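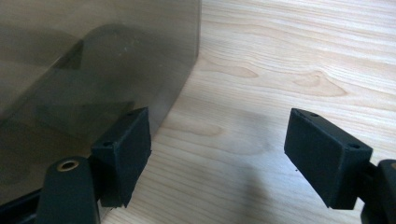

Tinted plastic and pale wood tabletop, Orno workroom, May

Progress report to the Trokoser Fund: refurbishment of the Orno community workroom

1. Summary
Work on the Orno workroom has continued in line with the plan agreed at the start of the grant. The main room is back in use and the remaining tasks concern storage and the small side room.

2. Tables
The old tabletops were replaced in the spring. The new ones are of light-coloured wood with a visible grain, supplied by Malinowski. The surface marks more easily than the one it replaced, and users are now asked to put mats under tools and paint pots. A second coat of oil is planned for the summer closure.

3. Storage
Materials are being moved out of cardboard boxes and into plastic containers. To date 246 items have been sorted and labelled, against a target for this period of 100. Tinted plastic shows specks and smudges readily, and wiping down has been added to the closing routine. The Flestano shelving has been delivered but not yet fixed to the wall – the fitter has asked for longer brackets.

4. Use of the room
The workroom received 38 group bookings in the period. Evening demand remains higher than we can meet, and two groups are on a waiting list.

5. Budget
Spending is within the approved limits. About 2,000 pounds remains under the furniture heading and is set aside for the brackets, fitting and oil. We ask the Fund to confirm that fitting costs may be charged to this heading.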